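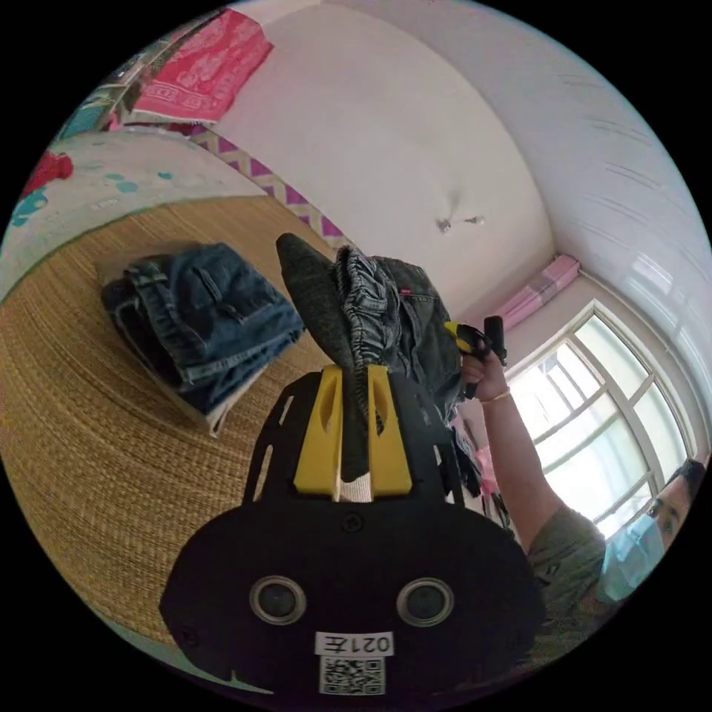 Week 4 – Folding clothes with two hand-held grippers

Read before the lab. Bring your Plorex login and closed shoes.

Each pair of students shares one set, left and right. The trigger closes the yellow fingers. Practise on trousers first, as denim holds its shape and is easier to grip than a T-shirt.

1. Lay the garment on the mat.
2. Pinch the waistband and lift slowly.
3. Bring the legs together, lower and fold.
4. Say "done" and start again.

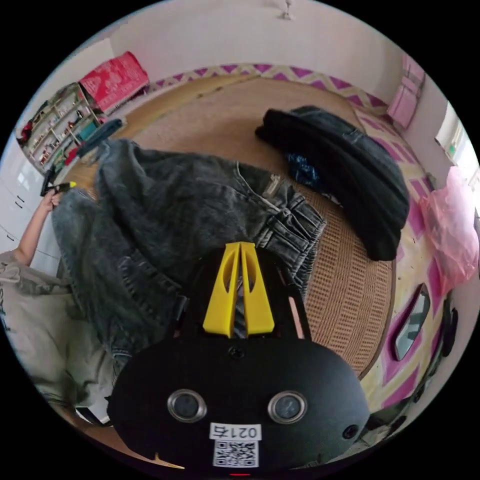
Fig. 2. Right-hand gripper closed on a pair of dark jeans.

Aim for 70 folds per pair by the end of the unit. Failed grips count – label them, don't delete them. Upload to the Wulska folder.

Questions to Fadwa El Idrissi or Lâm Triệu. The write-up is worth four marks.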